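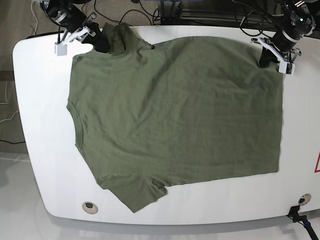
Unit 3: Teaching by Remote Control

Notes by Marjorie Sugden, room 1605

Last time we moved a single arm by hand and played the motion back. Today we get to two arms and cloth, and I think it's the best session of the whole course! A shirt never lies the same way twice, so a recorded path won't carry you far. The robot needs plenty of good demonstrations, and those come from you.

Before you start, pick your two grasp points and say them out loud. For a first fold I like a sleeve and a corner of the hem — both are easy to find again. Close both grippers, lift a little, then move the arms together. If one arm runs ahead, the cloth twists and the fold goes crooked.

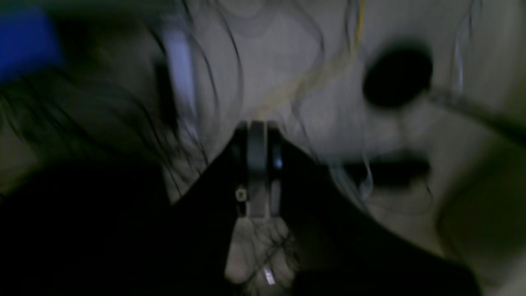

Watch the wrist view as well as the overhead view. Close up, you learn things about the grasp that the wide view hides, and the learner gets both streams anyway. Slow, steady wrists give it far more to work with.

Keep your failed tries! Label them "miss" and carry on. A demonstration where you lose the hem and pick it up again is wonderful material, as Waldemar Laskowska will show on Wednesday.

For next time: record 13 folds per pair, swap operators halfway, and write down where your two styles differ. Bring the notes with you.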